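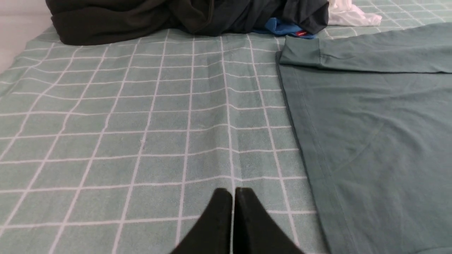

Several readers wrote in after the June issue to ask how often the fingertips on the folding arm need changing, and whether the wrist camera has to be set up again every time. Good questions, and I got the first one wrong for months!

I used to swap tips only when they looked bad. Trouble is, by then the arm had been fumbling hems for ages and I'd been blaming the software (sorry, software). Now I pull them every 2000 grasps, wipe the mounts, and put a fresh pair on even if the old ones seem fine. The Narico tips go on with two screws each - snug them up, close the fingers, then tighten the rest of the way so they line up.

As for the camera, yes, I recheck it after every swap. A gridded bed sheet is great for this, by the way. I park the gripper low over the sheet with the fingers closed, save a picture, and compare it with the one from the last swap. If the tips have drifted sideways, I loosen the bracket and start over. Then I run 100 practice grasps on cotton shirts, hem first, before I let it near a mixed pile. Dark clothes come last, they still give me the most grief.

The Kotian cable clip is still working loose, so I'm trying a different one this month. If you've got a fix for that, send it in - I'll happily steal it.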